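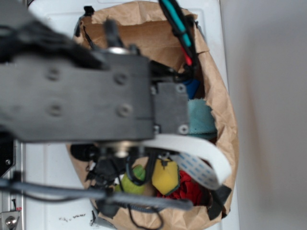 Section 3 – Setting up the sourdough starter and your first bake

Read section 2 first if you haven't unpacked the Multer proving box yet. This bit assumes box is on the worktop, plugged in, lid on, light showing.

Version 18/09/2023. Replaces the May sheet. Bin that one, the feeding amounts were wrong.

What you need

Strong white flour. Wholemeal or rye for the first few feeds.
Tap water, left to stand in a jug overnight if yours smells of chlorine.
A jar with a loose lid. Not a clip-top.
Kitchen scales. Cups are no good for this.
Rubber band.
The sachet of dried Nandasik starter from the kit.

Note – the sachet keeps in a cupboard for ages unopened. Once opened use all of it, don't try and save half.

3.1 Waking the starter

1. Wash the jar in hot water. Rinse well, soap left behind slows things down.
2. Put jar on scales, zero it.
3. Add 35 g wholemeal flour and 35 g water. Lukewarm, not hot.
4. Tip in whole sachet. Stir until no dry bits left. Scrape the sides down.
5. Lid on loosely. Rubber band round the jar level with the top of the mix.
6. Into the proving box, dial at low. Leave a full day.
7. Next day, look for bubbles. Might be a few, might be none. Carry on either way.

Caution – never screw the lid down tight. Gas builds up and the jar can crack.

3.2 Feeding

Same time every day if you can. Before breakfast suits most people.

1. Stir the jar.
2. Spoon out all but 35 g. Weigh it, don't guess.
3. Add 35 g flour and 35 g water. First three feeds wholemeal, after that white.
4. Stir, scrape down, move the rubber band to the new level.
5. Back in the box.

It often goes very lively on day two then flat as anything for days. Normal. Keep feeding. Don't add sugar, don't add yeast, don't start again.

Ready when it doubles between feeds and does it again the next day. Smell should be sharp, bit like yoghurt or cider.

Note – grey liquid on top means it's hungry. Pour off or stir in, then feed.

Caution – pink or orange streaks, or anything furry, throw the lot out. Jar too unless you can boil it. No scraping the top off and carrying on.

What you spoon out is fine for pancakes once the starter is a week old. Before that, compost.

3.3 Mixing the dough

Feed the starter the night before. Use it when it's risen and domed on top, before it sinks back.

1. Weigh 500 g strong white flour into a big bowl.
2. Add 340 g water. Mix with your hand to a rough lump. Cover, leave half an hour.
3. Add 100 g starter and 10 g salt. Squeeze through the dough until you can't feel grains of salt.
4. Cover with a damp tea towel or the bowl lid.
5. Every half hour, wet your hand, pull one side of the dough up and fold it over. Turn the bowl, do the next side. All four sides is one set. Do 3 sets.
6. Leave in the box on medium until it has grown by half and wobbles when you shake the bowl. Can be four hours, can be seven. Kitchen temperature matters more than the clock.

Note – some flours drink more than others. If the dough is soup, hold back a splash of water next time. Don't throw in handfuls of flour now.

3.4 Shaping

1. Flour the worktop lightly. Tip the dough out.
2. Fold the edges into the middle, flip it over, drag it towards you to tighten the top.
3. Rest, uncovered, 20 minutes.
4. Dust the Van Beek basket with rice flour. Get it into all teh grooves.
5. Shape again, lift in with the smooth side down.
6. Cover and into the fridge overnight. Up to 2 nights is OK, gets more sour.

Caution – do not wash the basket in the dishwasher. Knock the flour out, let it dry in the air, stiff brush if it's caked on.

3.5 Baking

1. Put a heavy lidded pot in the oven. Heat to 240C (220C fan) for a good 45 minutes.
2. Take dough from fridge only when the pot is hot.
3. Turn out on to baking paper. One quick deep cut across the top, sharp blade.
4. Lower into the pot by the paper. Lid on. Oven gloves, both hands.
5. Bake 25 minutes with the lid on.
6. Lid off, turn down to 220C (200C fan), another 20 minutes or until properly brown.
7. Out on to a rack. Leave an hour before cutting, the middle is still setting.

Caution – the lid stays dangerously hot long after it's out. Put a cloth over the handle so somebody doesn't grab it.

Note – bottom burning? Slide a baking tray on the shelf underneath.

3.6 If it goes wrong

Flat and spreads out – left too long in the box, or loose shaping. Shorter rise next time.
Tight with a few huge holes – not left long enough.
Gummy middle – cut too soon or underbaked. Give it ten more minutes.
Stuck in basket – more rice flour. Ease it out with a spatula, bake it anyway.
No rise at all – starter wasn't ready. Back to 3.2 for a few days.
Pale crust – oven running cool. Worth buying a cheap oven thermomter.

3.7 Storing

Bread – cut side down on a board for the first day, then paper bag or bread bin. Slices freeze well. Toast from frozen.

Starter – if you bake once a week, keep it in the fridge and feed it weekly. Take it out the day before and feed twice.

Going away longer – smear a thin layer on baking paper, dry it at room temperature, crumble into a clean dry jar. To bring back, start at 3.1 and use the flakes instead of the sachet.

Spare sachets and baskets from Ziststead, order form on the back page. Cleaning the proving box is section 4.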